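Pirkulari Coaching Certificate, Football Module
Handout 3: Defensive Back Depth and Practice Load
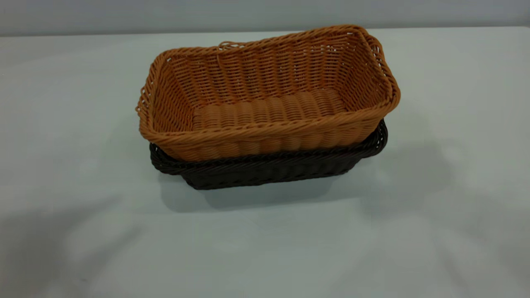 1. Terms

Depth chart: the ranked list of players at each position. A player may appear at more than one spot.
Nickel: a package with five defensive backs on the field. The fifth usually covers the slot receiver.
Rep: one snap in practice at full or controlled speed.

2. Counting reps

Record reps by position and by coverage type. A corner who takes all his snaps in zone is not ready to start in a man coverage plan, whatever his total says. The Duvanar camp log used in class lists 968 team reps for the secondary. Sort them by player first, then by coverage.

3. Return from a soft tissue injury

The medical staff sets the dates. The position coach controls the work inside them.
Stage A: walk-through and film only.
Stage B: individual drills, backpedal and break, no contact.
Stage C: team periods, capped at 60 percent of the player's normal reps.
Full practice follows when Stage C is completed without a setback.

4. Moving a safety to corner

Check hip turn, press footwork and recovery speed, in that order. Tackling grades carry over fairly well. Deep ball tracking often does not, as the player is used to seeing the whole field from the middle.

5. Assignment

Read the Esard case. Build a two-deep chart with 9 defensive backs, one of them in Stage B. Mark the nickel and the emergency corner. Due Fri 16 July. Charts are returned at the first August session.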